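Storing Napa Cabbage at Home

Residents of the Sereo district who buy produce in quantity are advised to follow the steps given here.

1. Remove any damaged outer leaves. Do not wash the head.
2. Wrap it in a dry cloth or paper.
3. Keep it at 32 degrees Fahrenheit, or as near to that as the refrigerator allows -- never in the door.
4. Check the wrapping weekly and replace it when damp.

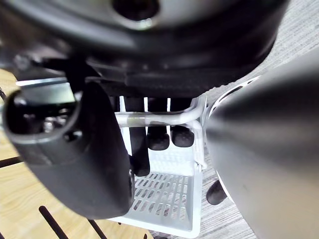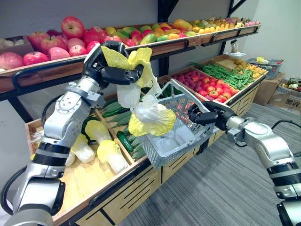
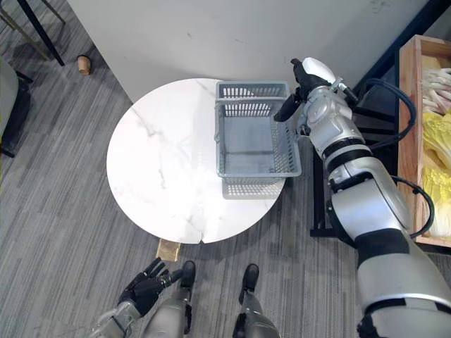 Cut heads keep for a shorter time and should be used first. Whole heads may be carried home in an open-sided basket, such as the gray mesh one on the marble table, and wrapped on arrival.

Related items
Drying Herbs Indoors
Pickling for Beginners
Root Vegetables: May Planting Guide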